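The Drawer of Perfectly Good Boxes

I have a confession. I own 70 empty boxes, and I moved 800 miles with every one of them. My brother-in-law Crisóforo Maldonado carried most of them up the stairs in May and didn't say a word until he got to the one marked BOXES (SMALL).

"Boxes in a box," he said, and went to get a soda.

I come by it naturally! My grandmother kept candy tins full of buttons, then tins full of smaller tins, and she could lay her hand on the right one in the dark. I can't. Last month I bought a fancy set from Mekham for my sewing things – two trays, a lid, a little brass catch – and then couldn't bring myself to put anything in it. It's on the shelf, looking great.

What I like is the inside. A shoebox with the lid off has corners and shadows and a back wall, like a tiny room waiting for somebody to rent it. My niece gets this. She spent a whole rainy afternoon painting one for a family of erasers, and she was very firm that the walls had to be darker than the front.

Crisóforo came by again on Sunday's leftovers duty and asked for something to carry tamales home in. I gave him a box. I want it back.
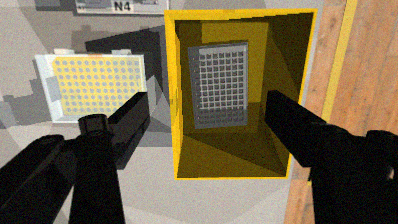
Yellow on the rim, olive and mustard inside.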